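Bench rules for a small arm at home

I've been running a small arm on my workshop table since March, and these are the rules I'd pass on to anybody starting out. My friend Saron Teshome talked me into writing them down!

Wipe the table first, every time. Crumbs and grit get under cups and make them wobble (old scuffs are fine, leave them alone). Then bring the fingers nearly together over bare table and check that the tips line up.
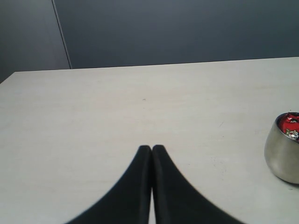

If one tip sits higher than the other, stop and fix it before you do anything else. I skipped that once and spent a whole evening blaming the software.

Keep your hands out whenever the power is on, even if it's only to nudge a cup. Hit stop, nudge, step back, start again. Go slow near metal too, a steel rim will chew up a fingertip in no time. And give the cable a good loose loop, then swing the arm through its full reach by hand, power off, and watch for snags.

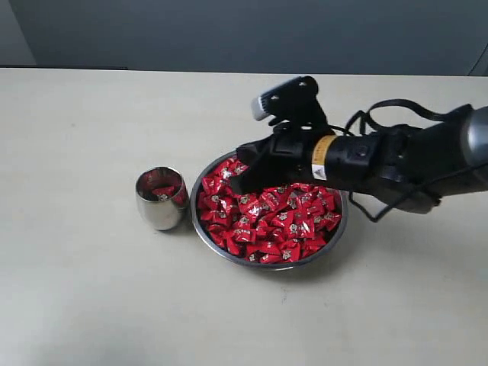
Candy practice: bowl and cup side by side, gripper in the pile.

Wrapped candy only, please, and whatever the gripper has touched goes in the practice jar, which we don't eat from.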